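How a Workshop Plans for a Robot
May
By Zuweira Gyamfi

A robot arm costs a lot of money, and the arm is only part of the bill. Before a workshop buys one, somebody has to write a plan. The plan says what job the robot will do, what else the robot needs, how much space it takes up, and how much it will all cost.

This article explains how a plan like that gets made. The job in our plan is taking apart old desktop computers so that the parts can be used again or recycled.

Step 1: Describe the job

A planner starts with the job and leaves the robot for later. The job has to be written down in small pieces, because a robot does small pieces of work. "Take apart the computer" is too big. A planner would split it up like this:

- Bring the computer to the table and lay it on its side.
- Take off the side panel.
- Unplug the cables.
- Take out the drives.
- Take out the memory.
- Sort the parts.

Next to each piece, the planner writes who or what should do it. Some pieces suit a person. Lifting a computer out of a box is quick for a person and awkward for many robots. Other pieces might suit a machine, such as pulling a part straight up, the same way, over and over.

Cables are a special problem. A metal box stays the same shape when you push it. A cable bends, slides and gets tangled with other cables. Two computers of the same model can have their cables in different positions. A planner marks cable work as hard and allows extra time and money for it.

Step 2: Choose the arm

Robot arms are sold with a list of numbers called a specification, or spec. Three of the numbers matter most here.

Reach is how far the arm can stretch. If the arm can't get to the far corner of the computer, it can't do the job.

Payload is how much weight the arm can carry. The gripper counts as part of the weight. Suppose an arm has a payload of 3 kilograms and its gripper weighs 2 kilograms. Only 1 kilogram is left for the object it picks up. Buyers who forget this end up with an arm that can lift its own hand and very little else.

Repeatability is how closely the arm comes back to the same spot each time. A connector inside a computer is small, so a small miss matters.

A bigger number isn't always better. An arm with a longer reach is usually heavier and costs more. The planner looks for an arm that is good enough for the job, with a little to spare.

Then there is the question of how many arms. One arm can hold a part or pull a part. It can't easily hold the case still with the same gripper that is pulling. A second arm can help, but it adds a second gripper, more cables, more programming and the risk that the two arms will bump into each other. A fixture may be a cheaper answer. A fixture is a solid holder that keeps something in one place. It has no motor and no computer, and it needs very little looking after.

Step 3: Choose the gripper

The gripper is the robot's hand. It is often sold separately from the arm.

A gripper with two fingers works like a pair of tongs. It is simple, and there is less on it to go wrong. A gripper with more fingers can hold more kinds of shapes, but it costs more and takes up more room. Room is important inside a computer, where parts sit close together. A planner measures the narrowest gap the fingers have to fit into, then checks that measurement against the gripper's drawing.

Many grippers also need a camera. The camera helps the robot find the part it is looking for. A camera mounted near the gripper gets a close view. A camera mounted beside or above the table gets a wide view. Many workshops pay for both.

Step 4: Find the hidden costs

At Nirnport, a small repair workshop, the first budget had only two lines: arm and gripper. The second budget was much longer. It added these items:

- A strong table that doesn't wobble
- Mounting plates and bolts
- Fixtures
- Cameras and lights
- Cables, and clips to hold the cables
- A computer to run the programs
- Safety equipment
- Training for the people who will work near the robot
- Spare parts
- Delivery

Some of these are cheap. Nirnport priced its cable clips at 169 dollars and its first fixture at 600 dollars. Neither one is large next to the price of an arm, but a long list of small costs adds up to a large cost.

Training is the line most often left out. A person has to know how to stop the robot, how to start it again, and when to keep their hands away. Training takes working hours, and those hours have to be paid for.

Step 5: Measure the floor

A robot needs more floor than its table covers. The arm swings, so the planner draws a shape on the floor plan to show everywhere it could reach. Nothing breakable should be inside that shape. People need a path around it.

Boxes of computers waiting to be taken apart need a place too, and so do the parts that have come out. If the waiting boxes are stored in another room, someone has to walk back and forth, and that walking time goes in the plan.

Cables that cross a floor can trip people. A good plan shows the route of every cable before anything is delivered. The planner also checks where the power outlets are.

Step 6: Run a trial

A spec sheet can't tell you everything. Before spending the full amount, a workshop can try the job for a short time with rented or shared equipment. During the trial, the team keeps a log. They write down how long each piece of the job takes, how often a person has to step in, and which parts are hard to reach.

The log then changes the plan. Perhaps the fingers are too wide. Perhaps the case slides on the table and needs a better fixture. Finding this out early costs much less than finding it out after the order has been signed.

A trial should use real computers with real cables inside. A clean, empty case is easy work and gives numbers that look better than they should. 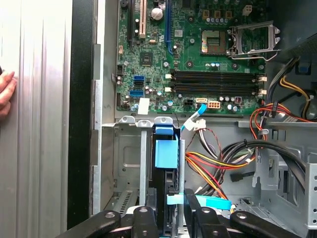
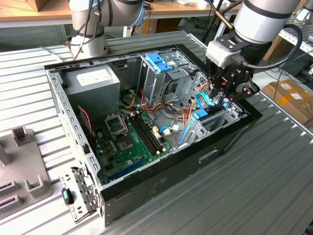
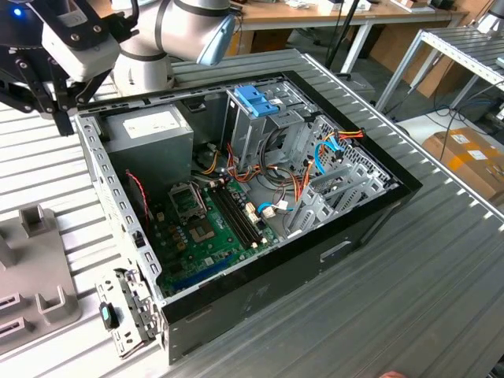
Desktop computers with the side panel off, ready for parts to come out.

Step 7: Decide

With the log finished, the planner compares choices. There are usually three: buy the equipment, rent it, or keep doing the work by hand.

To compare them, the planner works out the cost for each computer. Add up everything the workshop would spend in a year, then divide by the number of computers taken apart that year. If a workshop handles only a few computers, the cost for each one is high, and working by hand may be the better choice. If it handles a great many, the cost of the robot is shared among all of them.

Here is a small sum to try. A fixture costs 600 dollars. If it is used for 2 computers, it adds 300 dollars to the cost of each one. If it is used for 600 computers, it adds 1 dollar to each.

The planner also writes down what happens if the robot stops working. Who repairs it? How long does a spare part take to arrive? Can a person do the job by hand on the same table in the meantime? A plan with no answers to these questions goes back for more work.

Words to know

Budget: a written list of what will be spent.
Fixture: a holder that keeps an object in one place.
Payload: the most weight an arm can carry, gripper included.
Reach: how far an arm can stretch.
Repeatability: how closely an arm returns to the same spot.
Spec: the list of numbers that describes a machine.

Related
What Is Inside a Desktop Computer?
How Mikcombe Sorts Its Scrap Metal
Foley Library Opens a Repair Table on Sunday
Reading a Floor Plan
The Fistum Bridge: Why It Cost More Than Planned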